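So I've been spending my evenings teaching a pair of robot arms to fold laundry, and I have opinions now.

I signed up with Lamrani back in June. They pay people to drive the arms by hand through a task, over and over, and then the recordings go off to train a model. You hold a set of small leader arms, the big ones copy you, and every run gets saved as an episode. My target is 500 folds. The project as a whole wants 2000, so I'm a quarter of the laundry department!

Towels were fine. Shirts are a whole other thing. The cloth never lands the same way twice, and you can't feel it – there's zero feedback in the handles, so you're going purely by eye. I pinch too high and get nothing but air, or I pinch too low and grab both layers (my specialty). A run with a double grab gets thrown out, and I had 7 of those in one evening. I went home and folded my own shirts very, very slowly.

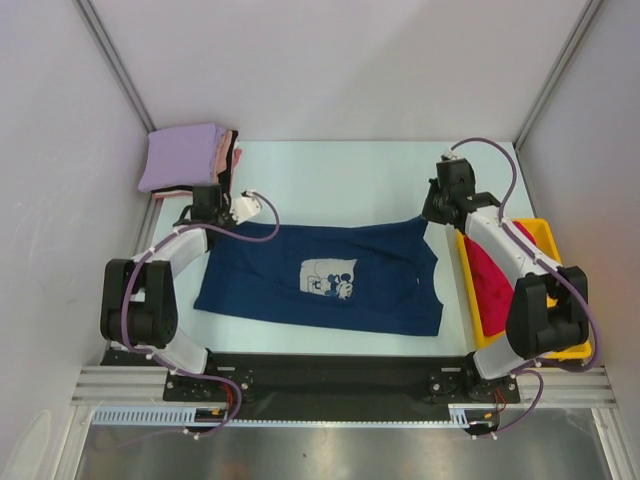

*Navy garment day: an arm at each end, folded pile in the far left corner, yellow bin on the right.*

What finally helped was slowing down right before the grippers close. My first runs were all one swoopy motion because I wanted to look smooth, and the lead told me the model would just learn to swoop. Now I stop for a beat over the fabric, close, lift a little, and then go. It feels silly – like miming for a very patient toddler – but my keep rate went way up.

Also, use both hands evenly! I'm right-handed and my left arm used to just hang around waiting for instructions.

Next up is pants, and I'm told the zippers are awful. I've got 2 practice sessions before those start counting, so if you've ever driven arms like these and have a trick for denim, please leave it in the comments.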